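Section 4. Recording demonstrations with the handheld grippers

If you have made it through Section 3, your trackers are paired, your clocks agree with each other, and you are ready for the part most people enjoy. Please read this section once all the way through before you pick anything up. It's short, and Shahla Jafarzadeh, who wrote the first version of it, would want me to say that the order of the steps matters more than it looks.

The method we use at Dultis depends on people doing a task by hand, with a gripper in each hand, so that the policy can learn from movements that a pair of robot arms could also make. You don't need to be graceful. You do need to be steady, and you need to begin every take in the same way.

Before you start

1. Lay the foam board flat on the table and line it up inside the tape marks. An old board with stains on it is fine to keep using, but don't swap boards halfway through a set.

2. Put the tray on the far half of the board, and check that you can reach both ends of it without standing up.

3. Set the pad in the tray. It may lie a little crooked, and in fact we like it to, so please don't straighten it between takes.

4. Sit down, pick up both grippers, and let each cable fall to the outside of its hand.

Note: Long sleeves are welcome, but push them back if they slide down over your fingers. The hand should stay clear of the moving parts at the front. 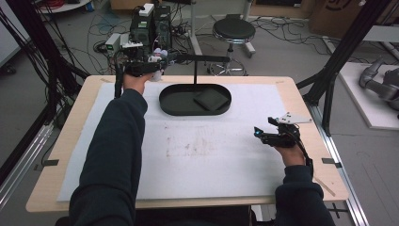
5. Hold both grippers still over the board for a slow count of three. The software uses this pause to find the start of the take, and a hurried pause is the most common thing we have to throw out.

6. Move toward the tray with whichever hand the task card names, and keep the other one raised and quiet until its turn comes.

7. When the task is finished, go back to your starting pose, pause again, and say "done" out loud for the log.

Caution: If a cable pulls tight, stop and put the gripper down. Don't tug at it — a strained connector can give you tracking that looks perfectly good and drifts all the same.

How many takes to record

We record in sets of 18, with a rest after each one. Our first full collection came to 746 takes, and Omid Alipour went through every one of them and set aside 197, mostly for missing pauses. When we trained on what was left, the policy was noticeably calmer near the rim of the tray than the one trained on everything. We haven't yet tested whether a smaller clean set would do as well, so for now please keep to the full schedule.

Take at least 10 minutes between sets, and longer if your wrists ask for it. Section 5 covers copying the takes to the server and filling in the log.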